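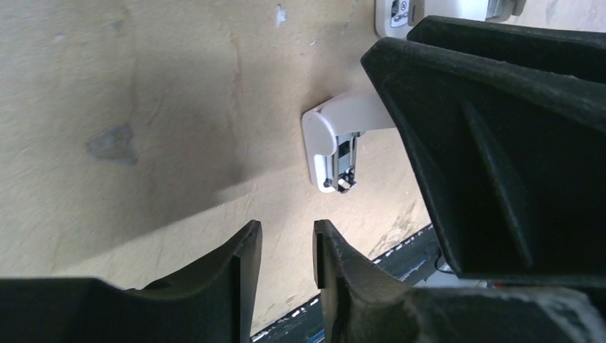 Senthil Rao wrote in to say he has never met a sparring glove that did what the tag said it would, and he doubts the Zako is the first. He would like to know why he should pay for a hybrid when he already owns a pair of boxing gloves and a pair of MMA gloves.

Fair enough, Senthil. Maybe you shouldn't. Read the rest before you decide, and if you already spar with two pairs in your bag and don't mind swapping, keep your money.

Kaltano Zako Hybrid Sparring Glove
Sold by Grurkcombe Fight Supply
Sizes S, M, L, XL
Weight 8 oz per glove (size M)
Colors: black, dark red
In stock

Overview

The Zako is an open-palm glove with free fingers and a thick pad over the knuckles. It's meant for mixed sparring, where you start on your feet and might end up on the floor. Kaltano calls it "the only glove you'll ever need." We don't believe that about any glove, and we asked if we could leave the line off this page. They said we could do what we liked, so consider it left off from here down.

What you get is a middle ground. There is more padding than in a competition glove and less than in a boxing glove made for sparring. Your fingers are free enough to grip a wrist or fight for an underhook. They are not as free as they'd be in a thin glove, and if you mostly grapple you will notice that in the first round and keep noticing it.

Padding

Two layers of foam over the knuckles, a firm one against the hand and a softer one outside. The pad runs down past the first finger joint and wraps a little over the thumb side.

Kaltano's leaflet talks about impact being "virtually eliminated." Please don't read it that way. A hard punch in these gloves is a hard punch. No padding we sell makes head contact safe, and we get nervous around makers who hint otherwise. A thick pad mostly looks after the hand inside it. The person on the other end is relying on you to pull your shots, and on the coach to stop the round when you don't.

The foam starts out stiff. Give it 4 sessions on the bag or pads before you spar with it. Some buyers send theirs back after one night because the knuckles feel like a board, and we understand why, but they do loosen up. If yours haven't after that, tell us.

Outer and lining

The outer is synthetic leather. It wipes down easily and takes scuffs well enough. It isn't hide and won't age like hide, so don't expect it to get softer and nicer with the years. What usually happens with this sort of material is that it looks fine for a long time and then starts to crack at the bend of the palm.

The lining is a smooth knit. It's described on the hang tag as antimicrobial. We have no way to test that and we've smelled enough gym bags to have our doubts about the word on anything. Open them up and let them dry. Leave them zipped in a bag in a car in May and the lining will lose that argument, whatever it was treated with.

Closure

A single wide wrap strap, hook and loop, pulled across the back of the wrist. It holds well. The hook side is rough at the corners and can scratch your partner's neck in the clinch if you leave the end sticking out past the loop patch. Press it down flat, or run a turn of tape over it. Competition gloves get taped for a reason and there's no shame in doing it on a Thursday night in the gym.

The strap is not wrist support. It keeps the glove on. If you need support, wrap your hands, and see the sizing note below, as wraps change which size you want.

Sizing

Measure around the knuckles of your main hand, without the thumb, with your hand open.

Small hands and most teenagers: S
Average: M
Large: L
Very large, or large with full wraps: XL

The Zako runs tight. If you land between two sizes, take the bigger one. If you always wear full-length wraps, take the bigger one. If you wear quick wraps or nothing, your measured size should be right. The finger loops are the tight part and they don't stretch much, so try the glove on, make a fist, and hold it. If your fingertips tingle, swap it for the next size up.

Weights go up with the size. The 8 oz figure is for the M. The tag shows the same figure on every size, which is wrong, and we've told Kaltano so more than once. Check with your coach before you buy if your gym has a weight rule for sparring. Plenty of gyms do, and plenty of them won't accept any open-finger glove for hard stand-up rounds no matter what it weighs. They have good grounds for it. Fingers find eyes.

What it's good for

Light to medium MMA sparring, from the feet to the floor.
Pad work and light bag work.
Wall drills and takedown entries with punches.
Ground and pound drills on a bag or a partner in headgear.

What it's not good for

Boxing sparring. Use boxing gloves.
Heavy bag rounds every day. The palm seam will go first.
Competition. It isn't approved by any body we know of, and no promoter is going to let you walk out in it.
Pure grappling. Take your gloves off.

How long it lasts

The leaflet says the Zako was "tested to 100 rounds." Rounds of what, thrown by whom, at what, it doesn't say. We asked and got a friendly answer with no details in it, so we put no weight on the number and suggest you don't either.

Our own experience is thinner than we'd like. We had shop pairs in use at a local gym for 9 months, shared between people with different hands and different ideas about hitting. The foam held up. The strap held up. The stitching at the base of the thumb opened on the left glove of one pair, and the palm on another had begun to crack. They were shared and never rested, so yours may do better, but that's where we would look for trouble.

Care

Wipe inside and out with a damp cloth after training.
Open the strap and stand the gloves up to dry in moving air.
Do not machine wash.
Do not put on a heater or in direct sun.
Skip the scented sprays. They cover the smell for a day and leave the lining sticky.

Compared with the gloves you have

If you own nothing yet and train MMA two or three times a week, a hybrid like this one is a reasonable first pair, provided your gym allows it. Ask first. If they want boxing gloves for stand-up, buy those first and come back for these later or not at all.

If you own boxing gloves only, the Zako gets you into mixed rounds.

If you own both, like Senthil, the case is weak. The main gain is that you don't change gloves between drills. Some people find that worth the price and some people have told us it was a waste of money.

Reader comments on this item

Anisa Ismail: Bought the M, went back for the L. The page said they run tight and I didn't listen. The L is fine with wraps. Padding is decent. I don't agree that the fingers get in the way on the ground, I can grip well enough, but I have long fingers so maybe that's it. Thumb stitching OK so far.

Senthil Rao: Thanks for the straight reply. I tried a friend's pair for a couple of rounds and the strap end caught me under the ear exactly as described. I'm sticking with my two pairs for now. Would look again if they fix the strap.

We've passed the strap comment along. No promises from their side yet.

Returns

Unused gloves can come back for a swap or refund. Trying them on at home with clean, dry hands counts as unused. Hitting things in them doesn't, with one exception: if a seam opens or the foam hasn't loosened after the break-in sessions above, send us a note saying how you've used them and we'll sort it out case by case.

Please don't cut the tag off until you're sure of the size.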